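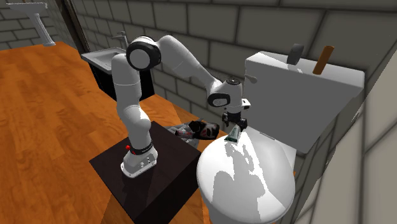
Open day at the Sustia workshop: how they keep one arm in order

Home Visits Workshops Notes Contact

Filed under: Visits / Robots and machines

I got to the Sustia open day early and went straight to the Giswood cell, and I'm so glad I did, as it was packed by lunch. The whole cell is one white arm on a dark block of a pedestal, and it spends its time on bathroom jobs. They build each job in simulation first, with the toilet, the vanity and the tiled walls all modeled, and that version was up on the big screen. In it the gripper has a small tube of toothpaste pinched between two black fingers, right over the closed toilet lid. I could have watched that screen all morning!

What I really came for was the upkeep, and they were generous with it. The real arm gets a check every 3,000 cycles. Power off first, then a tech wipes the fingers down with a dry cloth and looks at the pads under a lamp. If the edge has gone shiny, the pads get swapped (two screws each, and the old ones go in a jar that is nearly full). Then comes the base. The bolts are tightened in a cross pattern and marked with a paint pen, so a loose one shows up at a glance.

After that they re-zero the joints and run the same 19 test poses, with the simulated arm doing them alongside on the screen. If the two don't agree, they check the pedestal before they touch any settings. Last November the drift was a floor problem, and it took them days to find it. I loved hearing that part, bad days included.

The cable run down the back is on its second version. The first one, from the Flarley cell, rubbed through at the elbow after roughly 4,000 cycles. The new one has a longer loop and a cloth sleeve, and you can buy the sleeve by the yard.

I ran out of time for the Thambiah bench next door, where they rebuild wrist joints. Bring ear plugs if you go, the compressor is LOUD. Parking is behind the building and the coffee was free.

Last updated: 2nd August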